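Stemby Desktop File Organizer, White

Sold by Durnside – home office and study room

If your papers live in one tall pile and the one you want is always at the bottom, you are going to like the Stemby. It's a desktop file organizer with open vertical compartments and slanted dividers, so everything stands up and leans back a little instead of flopping over on its neighbor. You can run a finger along the tops and pull out what you need without moving anything else. We've had one in our own study corner for a while now and we're still pleased with it every time the mail comes!

The two side panels are perforated with rows of tiny round holes, and the dividers inside are solid. It's a nice touch. The holes keep the thing from looking like a big white block on the table, and the solid dividers mean a single sheet of paper won't catch or poke through. The panels are thin too, so most of the width goes to your files.

The Stemby comes in white only. We get asked about black and gray a lot – sorry, not yet. The white goes with nearly anything, though, and that includes a table with some color in it.
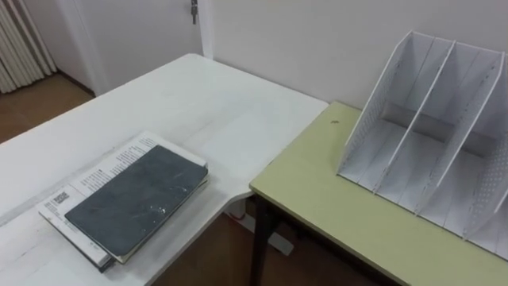
The Stemby in white on a green-topped side table, next to a white desk.

We like it on a second, smaller table pushed up beside the main desk. The desk stays free for whatever you're reading or writing, and the files are still within reach when you turn your chair. A slightly lower table works especially well, as you look down into the compartments and can read the tabs easily. If you only have the one desk, put the organizer toward the back, against the wall, with the slant leaning away from you.

What to put in it

Folders, first of all. Hanging folders won't work (there are no rails), but ordinary paper folders and clear plastic sleeves are great. Magazines and thin catalogs fit well, and so do soft-cover notebooks – stand them with the spine facing you. School workbooks are another good one. One customer wrote in to say she keeps sheet music in hers, a compartment for each instrument in the house, and we loved that.

We'd keep hardback binders out of it. They'll go in, but one wide binder takes up the room of a whole bunch of folders and you lose the easy flipping back and forth. For binders, have a look at the Nivside shelf box, which is deeper and has no dividers at all.

Loading and care

Start with the back compartment and work forward. Heavy magazines go at the back, light things like bills and letters at the front. The base sits directly on the tabletop, so wipe the table before you set it down, or any grit under there can leave scratches when you slide it around. Lift it to move it if you can, and take the heavy stuff out first.

Dust it with a dry cloth. For the perforated sides use a soft brush (a clean paintbrush is perfect) and go along the rows. Fingerprints come off with a damp cloth and a drop of dish soap. Please don't use scouring powder on it, as it dulls the white.

Questions we get

Does it need putting together? No, it comes in one piece and ready to fill.

Can it go on its side? We don't recommend it. The slant is made for standing upright and papers will slide out.

Can I take the dividers out? No, they're fixed.

Will it fit on my table? Measure the spot before you order, and leave a hand's width free on one side so you can get hold of it.

Ordering

Item number 524. The matching letter tray is item number 689 and can be ordered separately. The Stemby is in stock now, and the next delivery from the maker is due in November. You can also see one on display at our Mohammed Street shop, where you're welcome to bring a folder or two from home and try it for size.

Page updated Mon 28 August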